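The Guest Basket, and Whether Anyone Needs One

I have been suspicious of the guest basket for years. You know the thing, a cute little container of toiletries left out for overnight visitors, usually with a small sign telling them to help themselves.
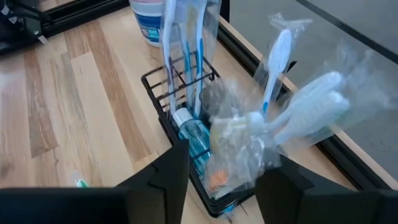
Why I finally caved

My position was always that adults can pack their own toothbrush. I've stayed in plenty of spare rooms and never once opened my bag hoping a stranger had bought me miniature mouthwash. Then we had a full house in February, and two people in a row came downstairs after the stores had closed to ask if we had a spare toothbrush. We did not. One of them used a finger and some toothpaste. I felt bad for about a day and then went looking for a basket.

So the black wire one is now ours. The toothbrushes stand up at the back, still in their clear wrappers, with a little bottle of blue stuff in the front corner and a dark gray cup tucked in behind it. It's packed pretty full, and I'll get to whether that was smart.

The wire question

Every organizing blog I read pushed wire. It's airy, it's modern, you can see what's in it. I'd like to point out that you can see what's in it is only a selling point if what's in it looks good. Toothbrush packaging doesn't look good. It's shiny and crinkly and covers up whatever color scheme you thought you had going.

The other complaint is that thin things poke out through the gaps. Dental floss picks are hopeless in a wire basket. So are those single-use packets of face wash, which slide down flat against the side and stick out like mail. I gave up on both.

What I'll admit is that it wipes down fast, and a solid bin in our old bathroom grew something in the bottom that I don't want to discuss.

I looked at two of them before buying. The Climberg had wooden handles and a liner and cost more than I spend on a pair of shoes. The Pamberg was plain and cheap, and the listing had 972 reviews, 294 of which seemed to be from people who had bought it for something else entirely (potatoes, mostly). I went with the Pamberg. I don't trust reviews much, but potatoes are heavier than toothbrushes.

What goes in

The lists online are ridiculous. I found one that called for 248 dollars' worth of supplies, including a silk eye mask and a choice of bath salts. For a guest room! My sister-in-law would steal the bath salts and I wouldn't blame her.

My rule is that it goes in if a guest has asked me for it at least once in real life. That gets you toothbrushes, mouthwash, and something to rinse with. Pain relievers too, but those stay in the cabinet and people can ask. I don't leave pills out when there are kids in the house.

I skipped full-size anything. I also skipped the matching refillable bottles from Prendis that everybody seems to love, after trying a set at home. The labels came off in the shower inside of two weeks and then we had 3 identical bottles and a guessing game. Leave things in the bottle they came in. It's uglier and people know what they're putting in their mouths.

Toothbrushes should be sealed, always. I've seen baskets with loose ones fanned out in a jar like flowers. No thank you. If I can't tell whether somebody has used it, I'm going to assume somebody has.

About packing it full

The advice says a full basket looks generous. Maybe. My experience as a guest is that a full basket looks arranged, and I don't want to wreck it by pulling something out. I once went without cotton swabs at a very nice house for exactly that reason.

So I'm thinking of thinning ours out. The tall stuff can stay at the back and the bottle can stay up front where it's easy to grab. I might lose some of the smaller things – they mostly sink to the bottom anyway, and I'm the only one who knows they're down there.

A friend swears by the Abubakari method, where you empty the whole basket after every visit and restock from a checklist. I tried it once, on a Tuesday, and spent more time on the checklist than on changing the sheets. I just look in it now and then.

No sign, by the way. I drew the line at the sign.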